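Tiempo de lectura: 4 min

Pinza manual Norov con almohadillas estriadas

Llevábamos tiempo queriendo una pinza de mano que se pudiera usar en una casa de verdad, con sus colchas, sus cestos y sus cosas por en medio, y la Norov nos ha ganado desde el primer dormitorio. Es la misma pieza que montamos en el extremo del brazo Haslam, pero con empuñadura: se coge, se abre, se cierra y todo lo que ve la cámara de muñeca queda grabado desde el punto de vista de la garra. ¡Y pesa muy poco para lo que hace!

En Bistent la hemos comparado con nuestra pinza anterior, de mordazas rectas y lisas, repitiendo las mismas tareas de recogida. Hicimos 155 agarres con la Norov y 152 con la antigua, casi todos sobre ropa de cama, que es donde más se nota la diferencia – la tela cede, se arruga y no perdona una mordaza torpe.

Qué cambia al usarla

Las mordazas son negras, curvas y con ventanas recortadas, así que entre ellas se sigue viendo buena parte de lo que hay detrás. Las almohadillas azules van en la cara interior de cada punta. Con objetos finos y blandos, como un envoltorio metalizado, basta pellizcar por el centro; con la pinza antigua acabábamos buscando siempre el borde sellado.

También nos encanta la apertura. Se puede llegar con las mordazas bien separadas a un montón de ropa y decidir en el último momento por dónde entrar, cosa que con la otra había que pensar antes. 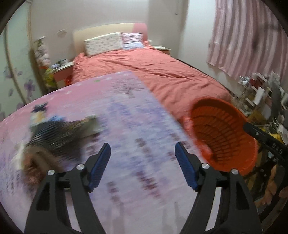
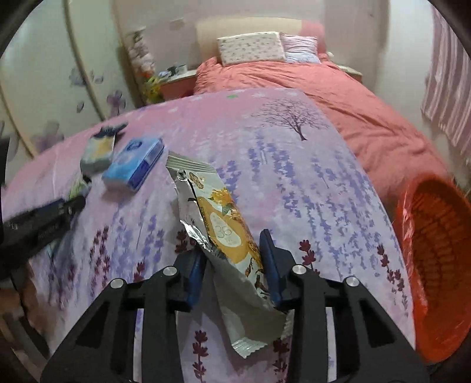
Cámara y encuadre

La lente es de campo muy amplio. Desde los pies de la cama entran el cabecero, las almohadas y hasta la cortina de rayas, y eso ayuda mucho a situar cada agarre dentro de la habitación. A cambio, los movimientos rápidos cerca de la tela salen borrosos. Recomendamos bajar el ritmo en el último tramo y correr, si se quiere, en los trayectos largos.

Ajustes con los que trabajamos

– Recorrido del gatillo: posición 4. Más corto resulta nervioso con telas.
– Tornillos de las articulaciones: repasar cada 10 sesiones.
– Almohadillas: paño seco al terminar, sin alcohol.
– Sincronización: controlador Pikamgate, con la hora ajustada antes de empezar.

Lo que aún le pedimos

Un tope para la apertura máxima, por ejemplo, y una empuñadura algo más estrecha para manos pequeñas. Las almohadillas de repuesto se piden aparte y se cambian sin desmontar la mordaza. La versión para brazo usa las mismas, de modo que un solo juego de repuestos sirve para los dos montajes.

Contacto: formulario de Bistent | © Bistent, todos los derechos reservados | Volver arriba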